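Folding and Sorting Laundry on the Bed: Tips That Stick

Home > Laundry > Folding and Putting Away

Folding used to be my least favourite job in the house, and now I look forward to it (my family thinks I've lost the plot). What changed was moving the whole business out of the laundry and onto the bed. A made bed is the best folding table you'll ever own! It's wide, it's soft, nothing slides onto the floor, and you can't go to sleep until you've finished.

Before you tip the basket out

Pull the doona right off and smooth the bottom sheet flat. Lumps underneath make for crooked folds, and you'll end up chasing socks into the creases. If you have a choice of sheets, go for a plain bright colour on folding day. Dark clothes are hopeless to see against a navy or charcoal bedspread, especially after dinner with only the bedside lamp on, and a black sock can hide there for a week.

Give everything a good shake as it comes out of the basket. One sharp flick from the shoulders or the waistband takes out a surprising amount of crumpling, and I've hardly touched the iron since February.

Start with the darks

I always do the dark things first, while the light is good and I'm still fresh. Charcoal, black and navy look much the same in a heap, so take each piece over to the window side of the bed and sort by feel as well as by colour. Soft jersey goes in one pile, anything stiffer in another. Lint shows up beautifully on dark fabric too, so keep a roller within reach and do a quick pass before you fold. 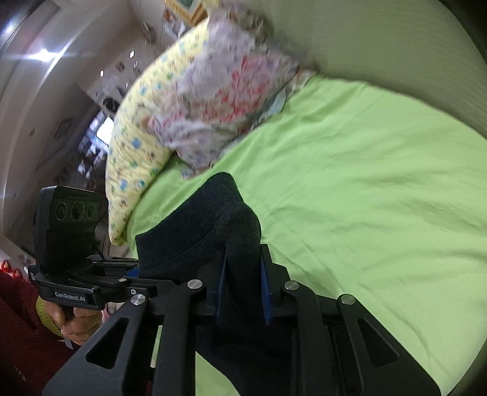 Soft dark fabric against a lime-green sheet, easy to pick out even when it's bunched up.

Find a seam before you do anything else. Run your fingers along until you feel one, hold it at both ends and let the rest drop. Gravity does half the work and you'll see straight away which way up the thing is. This is brilliant for stretchy fabrics, which love to twist themselves into a knot in the dryer.

For soft tops, lay them face down, bring the sides in to meet at the middle, then fold the bottom up in thirds. Smooth with the flat of your hand after each fold. Don't press too hard or you'll set a crease exactly where you don't want one!

Leggings and trackies: one leg over the other, tuck the crotch point in so you have a straight edge, then fold up from the ankles. They'll stand upright in a drawer like books, and you can see the lot at a glance.

Socks and small stuff

Lay all the socks out in a row across the pillow end and pair them in one go. Odd ones go in a jar on the dresser. I check it every Thursday and there's nearly always a match waiting. Please don't ball your good socks, it ruins the elastic. Fold them in half together and tuck them in side by side.

Putting it away

Make your piles by drawer, so everything for the top drawer sits together in the order it will go in. You'll make 2 trips across the room where you used to make a dozen. I use the shallow Brivar drawer trays, but cut-down shoeboxes do the same job and cost nothing.

Leave a little breathing room at the front of each drawer. If you have to squash things to close it, something needs to move to another shelf or go in the donation bag.

Got a bed-folding trick of your own? Pop it in the comments, I read every one and I'm always keen to try something new. Next up I'm tackling fitted sheets, so wish me luck.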